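Workshop notebook – natural dyes
Tuesday, January 11, 2022

Cold start this morning, and the kettle took forever, so I had plenty of time to sit with my tea and read back over what Hinata wrote about the walnut baths. I'm glad she writes so much down, because I had remembered the whole thing wrong. I was sure we had used the hulls from the Clovstead trees for the brown we all liked so well, and it was the Grorkedow hulls, the ones Wissam gathered in October and left soaking under the stairs until we could smell them from the street. So that's one mystery solved, and an apology owed to Wissam, who told me exactly this last week.

Today was meant to be madder and nothing but madder. I weighed out 200 grams of the ground root and put it to soak in rainwater while I got the wool ready. The wool is the soft gray fleece Hala spun before the holidays, 19 skeins in all, and I took five of them for the first bath so that we have something left if I make a mess of it (which I have been known to do, as anyone who remembers the orange curtains will tell you).

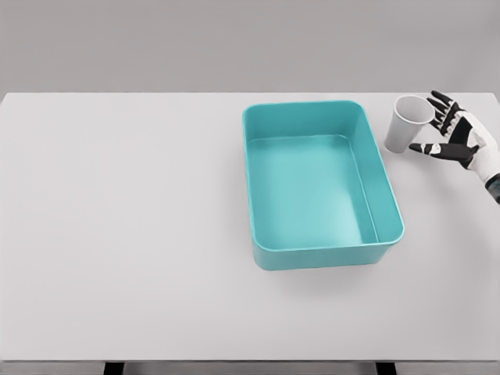

The mordant was alum with a little cream of tartar, same as always. I kept the pot just under a simmer for an hour and then let the skeins cool in it, turning them now and then with the long spoon. I do love this part. You can't hurry it, and it gives you time to tidy the thread drawer or write to your sister.

Madder doesn't like to be boiled. Nour says her grandmother would test the bath with her elbow, like a baby's bath, and take the pot off the heat the minute it felt too warm to leave the elbow in. I used the thermometer, but I tried the elbow too out of respect, and the two of them agreed pretty well. I held it there most of the afternoon. The color came up slowly, first a sort of salmon, then brick, and by four o'clock a good deep red with some orange still in it. It will look lighter once it's rinsed and dry, so I'm not getting my hopes up yet. 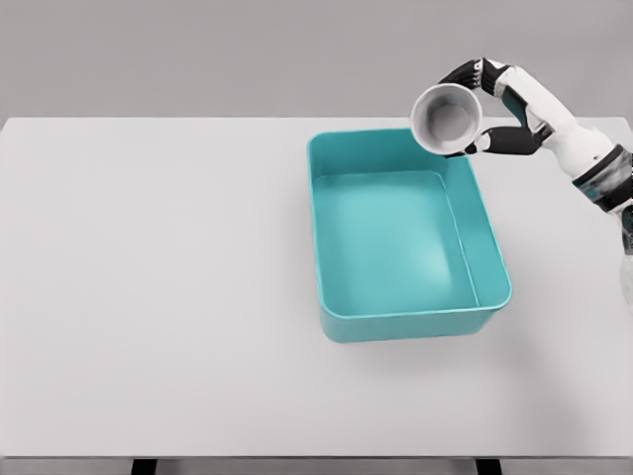
Dima stopped in around closing and thought a pinch of chalk in the bath would push it toward a truer red. Our rainwater is very soft, so she may well be right – the old recipes all seem to come from places with hard water. I'll try it on the next five skeins and leave everything else alone, so we can lay them side by side and see.

Things to do, before I forget again:

Rinse the red skeins tomorrow, cool water first, and hang them away from the window.
Strain the spent madder and keep it. There's a decent peach left in there for the cotton.
Ask Hala whether she wants the last skeins left gray. She mentioned a vest.
Order more alum. The big jar is down to the scrapings.
Label the jars under the stairs, please, whoever gets there first! Two of them just say "brown."

The pot is wrapped in the old quilt and will sit overnight with the wool still in it.

Clolum Dye Workshop | Contact us | © 2022 | Back to top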